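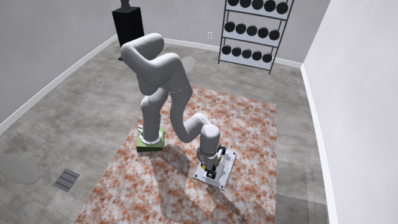 Rug care, part 4: flattening, gripping and cleaning on hard floors

These notes cover machine-made rugs with a woven or latex backing, laid over sealed wood, tile or vinyl. Hand-knotted wool and silk need different handling and are left out.

## Curled corners

A new rug that has been rolled for shipping will hold the curl for several days. Unroll it face up, then reverse-roll each end, pile side out, for the first two feet. Hold the roll for 15 minutes and release. Lay the rug flat and put a weight on each corner. Hardcover books work. Cast iron works too, with a sheet of paper under it to keep rust off the pile.

If a corner still lifts after a week:

1. Turn the corner over so the backing faces up.
2. Lay a damp cotton cloth on the backing.
3. Press with an iron on the lowest steam setting, five seconds at a time. Skip this step on latex backing, which softens and sticks.
4. Turn the corner back, weight it, and leave it overnight.

Do not fold a rug to store it. A fold line in a stiff backing can crack the coating, and the crack will show from the face.

## Pads

Cut the pad one inch smaller than the rug on every side. A pad cut flush pushes the edge up and makes a ridge that catches shoes.

| Floor | Pad | Thickness |
|---|---|---|
| Sealed wood | Felt with natural rubber | 1/4 in |
| Tile | Felt with natural rubber | 3/8 in |
| Vinyl | Felt only, or a pad marked safe for vinyl | 1/4 in |

Rubber can stain vinyl a yellow-brown that does not come out. The stain is a reaction in the vinyl itself, so scrubbing only dulls the finish around it.

I have used the Fikumton felt pad in two rooms since February. It sheds a little gray lint in the first month and then stops. The Jirnia mesh pad is cheaper and holds well on tile, but it leaves a grid pattern on soft wood finishes under heavy furniture.

## Vacuuming

Use suction only on looped pile. A beater bar pulls loops and will unravel a row once one is broken. On cut pile, set the bar high enough that the machine moves without effort. Vacuum along the length first, then across. Stop short of any fringe and do that part with the hose.

Lift the rug twice a year and vacuum the floor and the pad. Grit that falls through the weave scratches the floor finish every time someone walks over it.

## Spills

Blot with a white cloth from the outside of the spill inward. For most food and drink, mix one teaspoon of clear dish soap into two cups of cool water, apply with a cloth, then blot again with plain water. Test on a back corner before using anything stronger. Place a folded towel on the spot, weight it, and change it when it is damp through.

## Wear

Rotate the rug a half turn every six months. In rooms with strong sun on one side, make it every four.

Thirumalai Menon wrote in about dents left by table legs. An ice cube in each dent, left to melt, then blotted and brushed up with a spoon edge, will raise nylon and wool pile. It does little for polypropylene.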